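Moving Out in September

I left in September with two bags and 900 dollars. We had been together long enough that people assumed we would get married, and I let them assume it.

He never yelled. He stopped answering me, sometimes for a whole weekend, and I would apologize to make it end. I wrote down each time it happened. When I got to 54 I called my sister.

I rent a room from her now for 800 a month. I still reach for the phone to explain where I am.
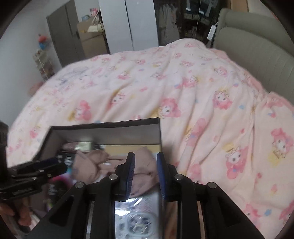 Pink rabbits on the bed.

I'm not dating yet. Ask me later.

Recent posts
What I Said to His Mother
Splitting the Joint Account
Eating Alone

2 comments

Indon: The silence was the worst part for me too.

Roxana Benavides: Keep the list. I threw mine out and went back.

Back to top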